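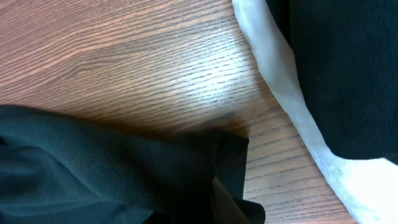

Dark green cloth on a wooden tabletop.

Instruments > Solar & Ionospheric > VLF Receivers

Pomix Horrocks VLF Flare Receiver

The Horrocks is a fixed-station receiver for recording sudden ionospheric disturbances. It tracks the signal strength of distant very low frequency transmitters and logs the changes that follow when a solar flare raises ionization in the lower ionosphere. It works through cloud, needs no view of the Sun, and is intended for unattended daytime operation over long periods.

The unit consists of a receiver module, an external loop antenna and a power supply. A computer is needed for setup and for downloading records but can be disconnected afterward. Two loop sizes are offered. The smaller Bimitz loop is meant for indoor or attic mounting. The larger one is supplied with a mast clamp and should be preferred where the wanted transmitter is weak - the extra area gives more signal but also picks up more local interference, so the gain should be set again after any change of loop. 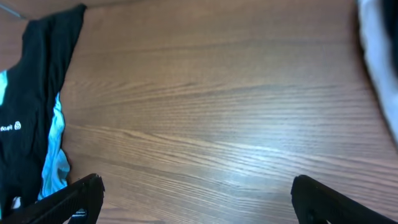

Gain is set in software and stored in the module. Set it during quiet midday conditions so that the daytime level sits near the center of the scale. Flares normally appear as a fast rise followed by a slower return, but on some paths the signal drops instead. Either response is valid. Sunrise and sunset produce large swings every day and should be excluded from event searches.

Each stored record holds a time stamp, the amplitude for every active channel, and the supply voltage. Phase is not recorded. The internal buffer holds 3,770 records, after which the oldest are overwritten. At the default logging interval a station should be emptied every few days. Continuous transfer is available over USB and avoids the limit.

Up to seven channels can be active at once. Channel frequencies are entered by hand. Reserve one for an unused frequency and treat it as a noise reference, as lightning and faulty power supplies raise all channels together while a flare affects only those carrying a transmitter.

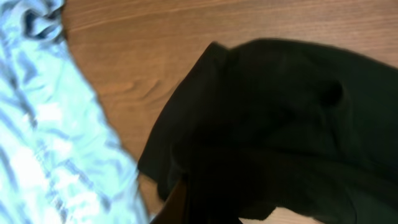

Siting and installation

Keep the loop away from switching power supplies, LED drivers, monitors and solar panel inverters. Rotate it slowly while watching the live level and fix it at the position that gives the best ratio of signal to noise, even if a stronger raw signal is available elsewhere. The loop cable should not run alongside power wiring. Ground the receiver case at one point only.

The antenna input is protected against static but not against a nearby strike. Disconnect outdoor loops before thunderstorms.

Notes from the Pirnau test station

Valentyna Kobzar ran a pre-production unit at Pirnau with the large loop. Her main finding was a slow daily drift in the baseline, traced to the input stage warming in direct sunlight. Production modules have a revised input stage, and the drift is no longer visible in normal use. Wen-hsiung Pan wrote the logging firmware and maintains the export script, which produces plain comma-separated files in UTC.

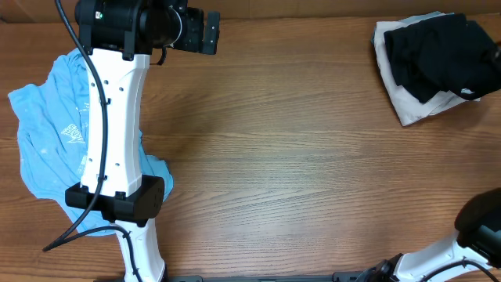
The export script does not classify flares. Amplitude depends on path length, time of day and season, so a large deflection at one station may be a small one at another. For flare class, compare the record with published X-ray flux data.

In the box: receiver module, one loop (specify size when ordering), loop cable, power supply, USB cable, printed setup sheet. The mast clamp is included with the large loop only.

Warranty: 2 years on the receiver module. Loops and cables are covered against manufacturing faults on delivery.

Page revised 7/5/26 - channel setup text corrected by Eleri Parri.

Shares: 2 | Comments: 2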